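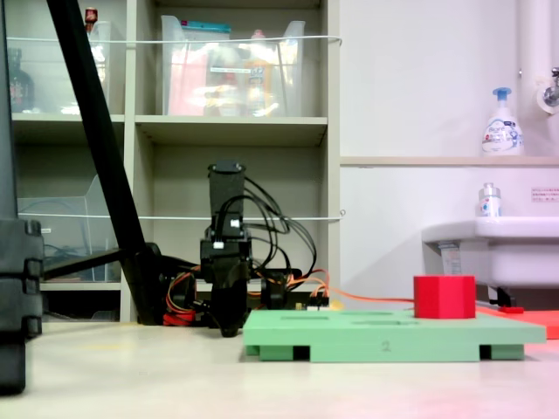 Raised on two feet: the Trnka boards and the shelves behind them

Firkatico makes block sets and numbered boards for playrooms, training rooms and anyone else who needs a small raised surface that will not slide about. The firm works from one long room in Vandia, with a pale floor and light grey shelving along the wall. The range is called Trnka. It has been on sale long enough to have gone through several versions, and the designer responsible for it agreed to talk on the condition that the talk stayed on dimensions, plastics and storage. That suited us. We met in January, in the late morning, and sat near the shelves.

The first subject was the board itself. A Trnka board is a flat green rectangle on two feet, with the number on the front face and shallow slots in the top. The designer regards the feet as the main decision and everything else as a consequence of it.

"A flat board on a flat floor is a bad object," the designer said. "You can't get your fingers under it. If the floor has grit on it, the board rocks on the grit. Put it on two feet and you have two narrow strips touching the floor and clear space everywhere else. You can pick it up from the front without scraping your nails."

The clear space shows from the front as two dark openings under the edge. Early boards had a closed front. The designer described these as neater on a shelf and worse in use, as small pieces that rolled behind them could not be seen. With the front open, a person crouching can look straight through underneath, and a ruler will reach anything that has gone in.

I asked whether two feet were enough to keep the top flat under load.

"For blocks, yes. For standing on, no, and we print that on the box. The top will bend slightly if you lean on the middle of a span. We added a rib on the underside of the current version and it bends less. I don't want a third foot, it makes the part heavier and it gives you another surface to keep level. If one foot out of three is a fraction tall, the whole thing tips."

The boards are moulded from pellets supplied by Lultel, a firm the designer has used since the first version. The green is deliberately light. A darker green was tried and dropped after a season, mostly on account of scratches, which showed white. The light green hides them, though it shows pencil marks more readily than anybody in the room would like.

"Pencil comes off with a damp cloth. Scratches don't come off with anything. So you choose the colour for the scratches."

On numbering

The boards are numbered from one to 8, each with a single dark grey numeral in the centre of the front face. Number 2 was the one on the floor nearest us. The designer was asked why the number is not on the top, where somebody standing over the board would see it first.

"Things get put on the top. That's what it's for. If the number is there, it's covered up the moment the board is in use, and then you have to move a block to find out which board you're on. The front face is never covered unless someone has pushed it up against something."

Grey was preferred to black after print trials. Black numerals looked sharper when new, but any wear at the edges was obvious. The grey wears in a way that is harder to see. The numeral is also larger than in the first version, where it sat in the left corner and was often hidden by a hand picking up the board.

There is no number nine. Customers ask for one, and the designer's answer has not changed: the carton holds eight boards, the carton fits the shelf, and a ninth board would need either a new carton or a thinner board.

The slots

Most of our time went on the slots. They are long and shallow, and the designer has changed their depth more often than any other measurement on the board.

"Deep slots collect dust, crumbs, whatever the room produces. You then need a brush to clean them, and most rooms don't have a brush that size. Shallow ones you can wipe. The cloth goes down into them a little and comes back out with the dirt."

The ends of each slot were reconsidered for the same reason. Square ends were tried. A cloth does not get into a square corner, and a wet cloth leaves a drop of water there which dries to a mark. The designer keeps one of the square-ended boards on a high shelf and still uses it to test cleaning liquids.

How shallow is shallow? The designer would not give a figure for the current version, saying only that it had gone down twice and up once. The time it went up was a mistake. "Somebody wrote that they couldn't feel the slot with a gloved finger. I made it deeper for them, and then everybody else had dirty slots. We went back."

About 17 trial boards were made before the present layout was settled. Some differed only in the spacing between slots, and the designer admitted that a few of them could not be told apart without callipers. They have been marked on the underside with a scribed letter.

Blocks

The hexagonal block is the plainest piece in the range. It is a squat prism with flat faces, and the red one on the right-hand side of the board had been out all morning. Against light green it is easy to find, and the designer would sell the set in red alone if customers allowed it.

"Red on that green you can see from the doorway. Blue on that green is fine in daylight and poor in the evening. Yellow is poor all day. We sell the yellow ones, people ask for them, but I wouldn't pick them."

A hexagon was chosen over a cylinder for the obvious reason that a cylinder rolls. It was chosen over a cube for a less obvious one. A cube can be gripped squarely in two directions. A hexagon offers three pairs of parallel faces, and a hand coming in from nearly any angle will find a pair without much turning of the wrist. The squat proportions keep the weight low. A taller version was made and withdrawn, as it fell over when the board was nudged.

The faces are left flat, with no lettering. The designer has had requests for letters, animals and arrows, and has turned them all down on the grounds of mould cost. An engraved face adds to the price of the mould and fixes its use for as long as the mould lasts, which in this case is a run of 2,000 blocks before the edges need attention.

"After that the edges go soft. It's still a block. But put a new one beside an old one and you'd see it, and then you'd get a letter."

Trays and bins

Loose pieces go into a tray on the floor. The one in use was flat and red-orange, set to the right of the board and partly behind it, with a small red piece lying on it. I put it to the designer that a red piece on a red-orange tray is not easy to see.

"No, it isn't. The tray was bought before the blocks were red. It's the right size, so it stays. If I were ordering today I'd order grey."

A tray that is nearly flat has one advantage over a deep box, which is that pieces cannot hide under each other. It has the disadvantage that it cannot be carried far with anything on it. The rule in the room is that the tray stays on the floor and the pieces are brought to it.

Longer storage is on the shelves. The unit has open cubbies with no doors, and the designer prefers clear plastic bins wherever one will fit. The bin in one of the upper cubbies was full of brightly coloured packages, pink and yellow among them, with a teal lid showing.

"Clear bins save labels. You can see what's in there from across the room, more or less. The trouble is that everyone can see the mess as well. A grey bin looks tidy whatever you put in it."

Labels were used for a time and given up. They were printed on paper, stuck to the front of each bin, and within a few months half of them described things that had been moved. The cubbies themselves have never been labelled. The designer's method is to keep heavy boxes in the bottom row, light packets higher up, and to leave one cubby free for things on their way somewhere else.

Cleaning and repair

The pale floor was already there when the firm took the room. It shows dust and it shows coloured pieces, and the designer is content with both. It is swept at the end of the day and wiped with plain water. Strong cleaners were stopped after a board was left overnight on a floor that had not been rinsed, and the undersides of its feet came up sticky.

The boards themselves can be washed in warm water and should be dried standing on one long edge. Stacking them wet traps water between the feet of one and the top of the next. Cracked boards are not repaired. The designer has tried gluing the foot back on and found that the joint holds until the board is next dropped.

The next change to the range will be to the underside of the feet, where a thin rubber strip is being tried in place of bare plastic. The strip stops the board sliding on a smooth floor. At present it also picks up hair, and two grades of rubber have been sent back for that reason. A third was due the following month.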